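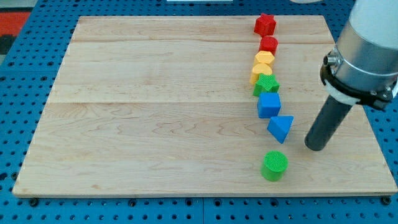
Wanted: people to try out our bench rules for small robot arms

Hi, I'm Edit Csonka and I look after safe working practice at Trernell. I've spent the spring writing a rulebook for people who share a bench with a robot arm, and now I need readers who'll pick holes in it!

You'd come in for 3 sessions in July. We'll give you the draft, a bench and a simple job (lining up coloured blocks on a board, say), and you work through it by the book – clearing the board, agreeing who holds the stop button, writing up anything odd. Then you tell me which rules made sense and which ones you wanted to throw out of the window.

No robot experience needed, though a few old hands would be lovely too. You must be over 18 and happy to grumble out loud.

My colleague Arlindo Medeiros is keeping the list, so send him a couple of lines about yourself and say if mornings or afternoons suit you. We start at 10 or at 2 – tea provided, travel paid.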